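Student robotics thread, for the three people who asked and the one who'll regret following me. We're deep in the practice round for the Trurkar, a contest where a simulated arm has to clear a simulated table. I'm on the grasping half of the team. Long one, mute as needed.

The rules fit on one page. You get a room, an arm, a table and a pile of objects that no household would own all at once. Pick up the named object, move it to the named spot, let go. Judges run your code on rooms you haven't met. You may cry between runs.

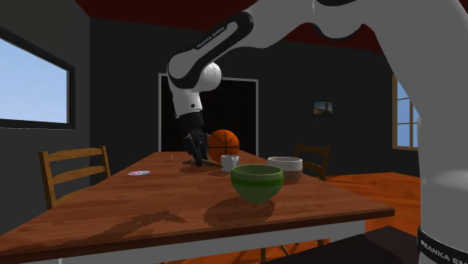

Skonow Robotics Club – Simulation Team, Widmer College
Feb 25, 2023

Yes, the ceiling is red. The rooms get random colors so the vision code can't memorize the decor. I have spent so long in rooms like this one that my own apartment looks unfinished.

The basketball is everyone's favorite because it's huge and orange and the detector finds it every time. Shame the gripper has no hope of closing on it. So far the ball's main job on our team is morale.

Mug: fine, if we come in from the handle side. Bowls: fine, if we take the rim and don't get greedy. The shiny disc lying flat on the left: we don't talk about the disc. Flat things on a flat table are a whole separate semester.

For anyone new, the team has 2 halves. One half writes the part that decides where the fingers should go. The other half writes the part that gets the arm there without going through the table. Each half believes the other half is the problem, and we have shared documents to prove it.

I should say how we got this far. In October we had an arm that could wave. It waved very well. We showed it at the club fair and people waved back, and we signed up a bunch of first-years who are now, I'm sorry to say, labeling grasps.

We are at 3,755 labeled grasps. Each one is a person looking at a picture and marking where two fingers ought to close. There's a spreadsheet. The spreadsheet has a tab called Drama, for when two labelers disagree about the same object. It is our most read piece of writing.

The biggest fight on the Drama tab is over a long curved thing the color of old piano keys. Half of us call it the horn, half of us call it the tusk. The file it came in had a name made of numbers, so we've had no help from that direction.
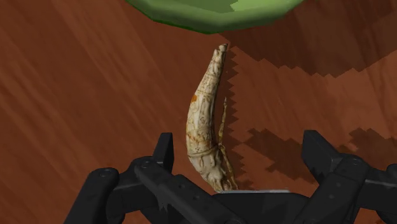

Fingers open, horn in between. Or tusk.

The question sounds easy: where do you grab it? I say across the fat middle, because that's where there's something to hold. The labeling crew says nearer the thick end, past the raised band, because that's where they think the weight is. The simulator has its own view on where the weight is and will only share it through failure.

Then there's the twiggy bit down the right side. To a human it's decoration. To our grasp code it's a second, thinner object that it would very much like to be friends with. We had runs last week where the plan was to pinch the twig and hope the rest came along.

You'll also see the left finger a lot closer to the horn than the right one. When the fingers close like that, one arrives early and shoves. A short shove is okay, the object slides over and gets pinched anyway. A long shove and you've invented curling.

Our fix is dull. Before closing, check the gap on each side and nudge the wrist over until they match. It took one evening to write and 36 test runs to stop it nudging forever. It had a lovely time going left, right, left, right. I left it on during dinner once and it was still deciding when I got back.

Someone asked about the blocky shadows. That's the renderer on its cheap setting, so that the runs finish this week. Smooth shadows look great on a poster and cost us a night of computer time. We did try feeding the vision code only the pretty ones, and then it met a jagged shadow and labeled it a comb. So it trains on the ugly ones too.

Other things learned, in no order:
Save the random seed. Save it somewhere you will find it.
"It worked on my laptop" is a sentence with a long history in this club and none of it is happy.
If the bowl leaves the table at high speed, check the units. Then check them again with someone who slept.

Where we are right now: mug good, bowls good most days, horn about half the time, basketball purely ceremonial. The contest lets you skip 2 objects per round without a penalty, and I think you can guess which ones I'm voting for. The first-years want to try the disc. I admire them and have given them their own branch.

Next up is the handoff to the path-planning half, who have promised to read our notes before rewriting them. I'll add to this thread after the next batch of runs – if you have strong feelings on horn versus tusk, replies are open, and I'll paste the good ones into the Drama tab.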